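Little Trees, Wicker Balls and Other Small Stuff: Your Questions
I'm Loukia Dimitriou, and I decorate shelves, windowsills and tabletops with small things. You keep writing to ask how, so I've gathered my answers on one page. 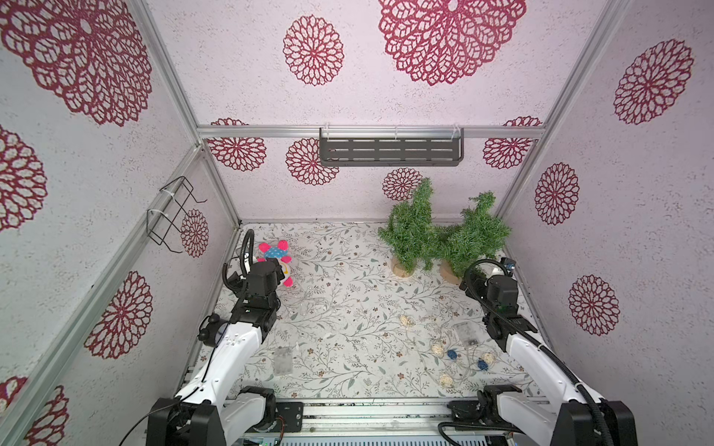
Choosing your pieces

Where do I even start?
Start with the tallest thing you own and like. For me that's nearly always a pair of little artificial evergreens, the bristly kind on round wooden bases. Put them toward the back and to one side, then stop and have a cup of coffee before you add anything else. I know that sounds silly, but if you dump the whole box out at once you'll be pushing things around until dinner!

Should the two trees match?
Mine do, and I like it that way. If yours are different heights, put the shorter one slightly forward. I also push mine close enough for the branches to touch, so they read as one big clump of green with a nice ragged outline. With a gap down the middle they always look to me like they're guarding a driveway.

What are the wicker balls for?
Nothing at all, and I love them. They're tan, they're light, they go with every color I've ever put near them, and if the cat gets one it's no great loss. I usually put out 4. Spread them out unevenly, with one well forward and one off by itself. (Please don't line them up. A reader sent me a photo of hers in a row and I wanted to drive over there.)

Can I use a stuffed animal without it looking like a kid's room?
Sure you can. Pick one with strong color and let it be the only soft thing. A bright pink and light blue one with white spots will wake up all that green and tan better than any vase I own. Lay it down toward the back, across from the trees, and keep the little stuff away from it.

Patterns and backgrounds

You put a busy print behind another busy print. Doesn't that fight?
It can. I get away with it when both are on a pale ground. A red medallion pattern on pinkish white standing up, gray-green vines with small brown flowers lying flat: the reds stay on the walls and the greens stay on the floor, and your eye sorts it out. If both prints were dark I'd swap one for plain paper.

Do I need to glue the sheet down?
I never do. I tape the back corners, smooth it forward with my forearm and leave the front loose so I can change it. In February I went through three sheets in one week trying to find a green I could live with, and I would have been miserable with glue.

Where do you get your prints?
Most of mine come from Skuritz in Purnambridge, from the bin at the back of the store. They don't hold things by phone, so don't bother calling. For fabric I go to Negri, but bring your own swatch or you'll come home with the wrong cream. I always do.

Small bits and storage

Why do you like clear boxes so much?
You can leave one out and it hardly shows! I keep a couple of small clear plastic ones for pins, beads and the odd button, and I'll happily set them right in with everything else while I'm working. They do pick up fingerprints, so wipe them with a dry cloth.

How do I stop clear thread from getting everywhere?
Oh, I wish I knew. Clear thread is sneaky stuff, and you find it by catching a sleeve on it. I wind mine around a piece of cardboard when I remember to. Lift it straight up off the table, and don't pull, or you'll take a tree with you.

How do you clean artificial trees?
Take them outside, hold them by the base and give them a good shake. Then use a dry paintbrush, working from the middle of each branch out to the tip. I had a bottle of Prirnness foliage spray and it left mine sticky, so it's the brush for me.

Can I send you a picture of my table?
Please do! Tell me how wide it is and what's already on it, and give me a week or so to write back. If it's a row of wicker balls, you already know what I'm going to say.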